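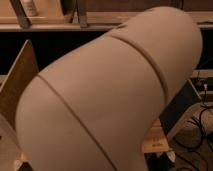 Dagný Sveinbjörnsson has advised the Idgate student robotics club for nine years, and she is wary of the word "autonomous."

"They told me it could tidy a table," she says. "I asked how many tries. Thirty-three, and they'd written down the good ones."

So the log now keeps every attempt -- 155 since April. Ratih Pattinasarany, a second-year student, thinks that is fair, mostly. "It's slow, though. And soft things are awful. A wrinkled bundle never sits the same way twice."

I asked whether the arm knows fruit from a sponge. She took a while to answer. "It has labels for them. I wouldn't say knows."

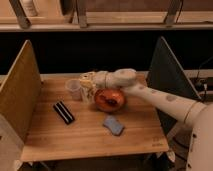
What the club wants next

"A fair test," says Sveinbjörnsson. "With objects the students didn't pick."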